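I've been living with the Grekura type specimen book for a whole month now, and I'm still finding spreads I somehow skipped. It's 437 pages on display lettering, published by the small press Grineo, and if you draw wordmarks or posters (or just like staring at a good ampersand) you'll want some time alone with it.

The book is arranged by mood. Quiet faces come first, then the loud ones, then a wonderful messy middle section of lettering that was drawn for one job and never turned into a font. That section is my favorite by a mile. There's a run of bakery signs from the Prornis archive with the fattest lowercase g's I've ever seen, and each one gets a full page to itself!
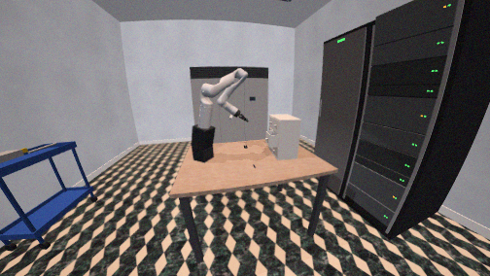

*Image: Grineo*

Paper next. The stock is uncoated and a little creamy, and the solid blacks hold up better than I expected. A few of the fluorescent spreads look duller than they should, the coral ones especially. The binding is sewn and opens nearly flat after a week of use, so you can prop it beside a sketchbook and work from it without a coffee mug holding the page down.

I do wish the index were better. It lists typefaces by name only, and half the time what I remember is "the one with the curly R." You end up flipping, and I lost a whole evening to that in May — not a terrible evening, I'll admit. 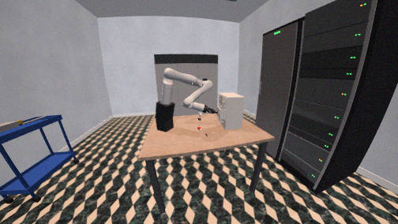
Bandara

The writing is short and friendly. There are 12 essays, mostly two or three pages each, and the one on spacing is the clearest thing I've read on the subject. It takes a single word, sets it over and over, and lets you watch the gaps change. I went straight back to a logo I'd called finished and opened up the space after the T. The essay on licensing is thinner, and I'd go somewhere else for that.

Sizes are printed under every sample, a small thing I've come to love. Some of these faces look gorgeous at 200 points and fall apart in a caption, and the book shows you both.
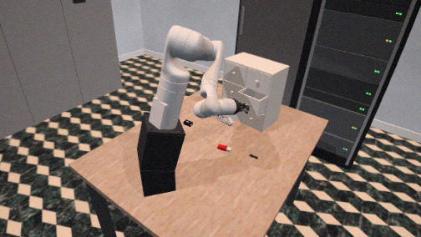 *White arm on a black pedestal, with a small chest of drawers.*

Who's it for? Students would get plenty from the essays, but I think working designers will use it hardest. Mine already has sticky tabs down two sides and a pencil smudge on the cover. The first printing was 600 copies, and Grineo has said a second is planned with a fuller index, so if you search by feature the way I do, you might wait for that one.

**Good:** sewn binding, the one-off lettering section, the spacing essay

**Less good:** the index, dull fluorescents, a heavy thing to carry on a train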